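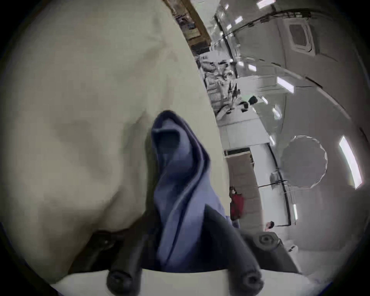 Tela azul violácea sobre fondo crema, en Zarnley.

La jornada de puertas abiertas de la lavandería Momov empezaba a las diez y a las diez y 20 seguíamos en el vestíbulo, firmando un papel que nos prohibía meter la mano en la calandra. Firmé con gusto.

Nos guió Aidan Mulcahy, que habla del almidón como otros hablan del vino. Según él, el agua de Zarnley es dura y la de Stakley, un escándalo. La casa lava 1,993 kilos por turno, casi todo de hoteles, y de cada 100 fundas de almohada vuelven 2 con el carmín de alguien. El túnel de lavado hace tal ruido que la explicación del enjuague me la perdí entera — me dicen que era la mejor parte.
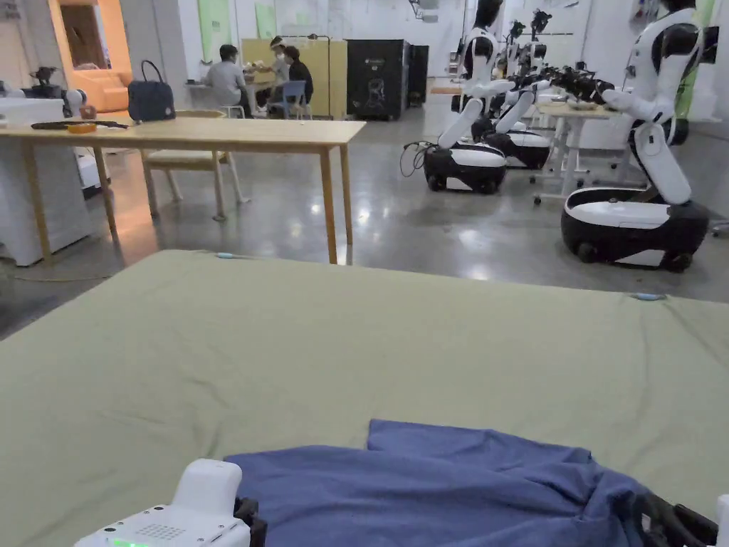 Prenda azul grisácea en la mesa acolchada verde salvia.

El café, flojo. Las galletas las ponía la pastelería Carroll y duraron menos que el discurso. A la salida regalaban una pastilla de jabón, que en casa usamos desde entonces con cierto respeto. Repiten en abril; hay que apuntarse por teléfono.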